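3.2 Collection with the Clumis kit

We evaluated the Clumis hand-held gripper kit as sold, with no changes to the hardware. The kit consists of a two-finger gripper, a camera that mounts on it, and an upload service run by Skusport. An operator holds the gripper and does the task directly, so no robot arm is needed on site. The vendor's guide asks for 30 minutes of practice before the first upload, and all of our operators completed it.

Sessions took place in private homes in Taipe and Clinholm. Operators were asked to tidy a surface in a room they knew well, using their own belongings and whatever light was available. We chose this task because it mixes rigid items with soft ones, and because earlier reviews of the kit had used only rigid blocks on a bare table. Each recording covers one pick and one place. Orathai Rattanakul checked the uploads for dropped video and missing gripper width, and Yurani Inga labeled the grasp type.
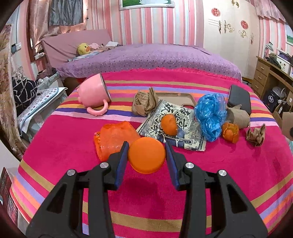 Figure 4. Bedroom tidying session. The blue finger pads hold an orange lid by its rim above a striped bedspread, with crumpled cups, bags and two small mandarin oranges still on the bed.

3.3 Upload and rejection

We submitted nearly 3,000 recordings to the service. It rejected 131 of them, and 66 of those were rejected for lost tracking. The service gives a short reason code with each rejection but does not mark the point in the recording where the problem begins, so we had to find it by hand. Rejected files can be sent again after trimming at no added cost.

Thin round items held by the rim were labeled as a separate grasp type. The vendor's default label set has only "pinch" and "wrap," and we added "rim" through the settings page before labeling began.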